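I've kept house for a long time and written these tips for nearly as long, and the letter I get more than any other lately goes something like this: should I wait for the robot? Wait to redo the pantry, wait to replace the vacuum, wait to teach the kids to clear the table. My short answer is no, please don't wait, your kitchen needs you this evening. My long answer is the rest of this page, so pour yourself something.

## Floors: yes, mostly

The round floor machines have earned their place. I run a Comow downstairs, and I'd be sorry to give it up. A few things I've learned:

- Pick up cords, socks and the fringe of any rug before you start it. Tuck the fringe under and lay a heavy book on it if you have to.
- Empty the bin after every run, even when it looks half empty.
- Cut the hair off the brush with a seam ripper. It's so much better than scissors!
- Run it at 6 in the morning if you're a sound sleeper, or while you're out at the store if you aren't.
- Stairs are still yours, and so are corners. Keep a whisk broom handy.

## Windows and lawns: it depends on the house

My neighbor across the road has a Mühlbauer for her windows, and on big flat panes it does lovely work. On my old divided ones it would be at it until January. If your panes are smaller than a cookie sheet, a squeegee and a bucket with a splash of vinegar will beat any machine, and you can do the sills while you're up there.

## Tidying up: slowly, slowly

Now we come to the one everybody really wants, the machine that picks things up and puts them where they go. I do love reading about these (the Povora people put out a nice long newsletter, and I save it for Sunday-ish sort of mornings with my coffee). Picking up is the hard part. Think of everything your own hand knows without asking you: that a plastic cup will squash if you grab it like a hammer, that a glue stick rolls, that a rubber duck has no handle anywhere on it.

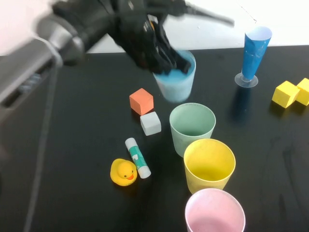 ## Set up your clutter as if a machine had to do it

Whether or not you ever own one, this is the best tidying rule I know. If a job is simple enough to explain to a machine, it's simple enough for a four-year-old, a houseguest or you at the end of a long day.

1. **Give small things a little elbow room.** A shelf crammed to the edges is one where taking a single cup down means catching two more.
2. **Sort by shape first, color second.** Blocks with blocks, cups with cups. If you have the patience to go on and put the yellow blocks together, bless you, but it isn't needed.
3. **Use wide, open bins.** Lids are where good intentions go to nap. I bought a set of Ruliletti bins with snap lids and took every last lid off within a week.
4. **Nest your plastic cups only when they're bone dry.** Damp ones stick together and smell musty. If a pair is stuck already, set the outer one in warm water, put cold water in the inner one, and twist gently.
5. **Cap the glue before anything else.** Then the markers, then the paint.

## Shiny tabletops

A dark, glossy table shows every fingerprint, and no gadget I've met can look after one properly. Dust it first with a dry microfiber cloth. Follow with a second cloth barely dampened with water and one drop of dish soap, then buff right away with a dry one, going the long way of the table. Skip paper towels, which can leave fine scratches.

## Laundry

Washing and drying have been done by machine since my grandmother's day, and we've all stopped noticing. Folding is another matter. I fold 2 baskets in front of the television and consider it my exercise. Shake each piece once, hard, while it's warm, and you'll save yourself most of the ironing.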